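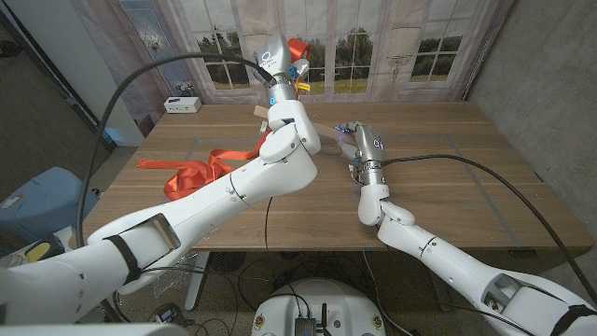

Chapter 2
Joints and Levers in the Human Arm

The human arm has three main joints: the shoulder, the elbow and the wrist. Each allows a different range of movement. The shoulder turns in almost any direction, the elbow mainly bends and straightens, and the wrist tilts and also swings a little from side to side. In a living arm the segments are bones, and muscles pull on them through tendons.

A muscle can only pull. For this reason muscles work in pairs, such as the biceps and triceps. When one shortens, the other lengthens.

In this chapter you will learn to name the bones of the arm, find the pivot of a lever and work out turning forces. Section 2.1 begins with the elbow.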